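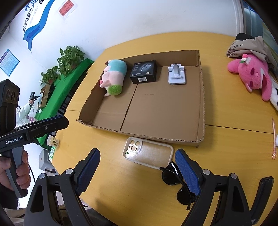 Mekdes Admasu objects that an open tray only moves the clutter into a smaller rectangle. A drawer, she writes, at least hides it, and a lidded box stacks. Her comment came in under my earlier column on desk storage, and it is a fair summary of the case against low-walled containers. I disagree with most of it, and the disagreement comes down to wall height, floor area and the number of hand movements needed to get a thing back out.

Take the usual small goods that collect on a table: a phone case, sunglasses, a folding phone stand, a charger still in its retail box, a plush toy that belongs to no category. Their footprints are similar and their shapes have little in common. A charger box is a rigid block and will sit against anything. A folded stand is nearly flat at one end and thicker at the hinge. Sunglasses are mostly air and do not tolerate weight. A plush toy compresses, so it takes whatever space is left and gives it back on request.

A deep box treats all of these as volume. Items go in from the top, the rigid ones settle to the bottom, and the sunglasses end up either on the pile or under it. Retrieval means removing two or three things to reach one. A shallow box treats them as area. Each item has floor contact, each is visible from a seated position, and each comes out in one movement. The cost is that the box fills quickly, and when the floor is covered it is full. I count that in its favor.

A cut-down shipping carton does this well enough. Corrugated board is stiff along the flutes and weak across them, so the long walls should have the flutes running vertically if the carton allows a choice. Most do not, and it matters less once the walls are low. A rough cut is acceptable. I have trimmed edges with a steel rule and I have trimmed them freehand with a bread knife, and the freehand ones have lasted as long. The seam in the floor is the part to watch. Flaps that meet there will lift at the middle after a few weeks and tip anything narrow that stands across them. One strip of paper tape on the underside fixes it.

Josefina Espinoza raised a different point, that cardboard is a stopgap and people should buy the proper insert. I bought the proper insert. The Drovau tray has 7 fixed compartments, sized for objects I do not own. Folded sunglasses fit only the longest compartment, which is also the only one that takes a phone case, so one of them is always on the desk. The Skiltedeo version has movable dividers held by friction, and the friction is gone by May if the tray arrives in winter. Both are well made. Neither beats an undivided floor for objects that change from week to week.

Loading order does make a difference. I start at the far wall with whatever is rigid or tall and leave the near half open. Things at the back can be seen over an empty front; things at the front hide whatever is behind them. The near half is then available for what comes in and goes out daily, which in my case is glasses and keys. Sunglasses go in last, lenses up, arms folded. A clear phone case should not be put under anything with a hard corner. They scratch, and the scratches show against the light.

The retail packaging question is harder. A charger in its box occupies far more floor than a charger alone. The box does have the rating printed on it, and anyone who has tried to read the gray-on-gray type on the underside of an adapter will understand why people keep it. My practice is to keep the box until the return period ends and then flatten it. The wattage goes on a bit of tape on the plug.

As for Admasu's drawer, I have one. It is a Gudeta unit, 119 millimeters deep on the inside, and it holds cables I have not used since I moved. I would have to take everything out to say which ones.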